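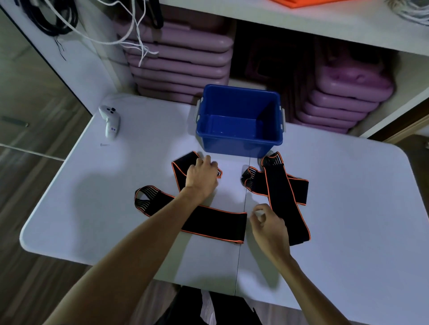 Dong-geon Um told me to stop balling elastic straps up and start laying them out flat before they go in the bin, and I've been converted ever since, but now I have follow-up questions!

Best way to store wide elastic straps?
Posted in Home & Garage

I have a bunch of the wide black ones with the orange edging, with striped elastic at the ends. I love these things. I use them for moving blankets, for holding the rolled-up tent, for stretching when my back is bad. Up to now they lived in a heap on a hook and every time I wanted one I got all of them. The new plan is a plastic bin with clip handles and everything flat or rolled inside. What I can't decide is rolled or folded, and whether I should put something around each one to keep it shut. Also does elastic go bad sitting in a bin all winter? The garage gets cold but not terrible.
Rasmus Siliņa

Rolled, rolled, rolled! I switched a couple of years back and it's so much nicer. Do it on a table where you have room, get all the twists out first (run the strap between your finger and thumb from one end to the other, you'll feel every twist) and then start the roll from the plain end so the looped end finishes on the outside. Then you can grab the loop and it unrolls itself. Don't pull while you roll. Elastic that's stored stretched gets tired, and the edges start to go wavy, and then they never lie flat again.

For keeping them shut I use the soft cable wraps from Hosto, 17 in a pack, which is an odd number but fine. Rubber bands leave a dent. Stand the rolls on edge in the bin like little tires and you can see every one of them from the top. It makes me happy whenever I open the lid!

On the cold, mine stay in an unheated shed from September on and they're fine. Sun is what killed my old set. They were on a windowsill and got crunchy.
Dong-geon Um

I just fold mine in half and in half again, takes two seconds. Works ok. If they have sand on them shake them out first. Bolgate has bins with the clip handles, I think mine was the medium.
nostness_garage

Rolling it is, thank you both! Did the first one last night and started from the wrong end, so the loop is buried in the middle, but the second came out great. Dong-geon, do you wash yours before they go away for the winter or only wipe them? Some of mine smell like tent.
Rasmus Siliņa

Cool water and a bit of dish soap, then hang them over a rail overnight. Keep them out of the dryer. And make sure they're dry all the way through before you roll, the thick part takes longer than you'd think.
Dong-geon Um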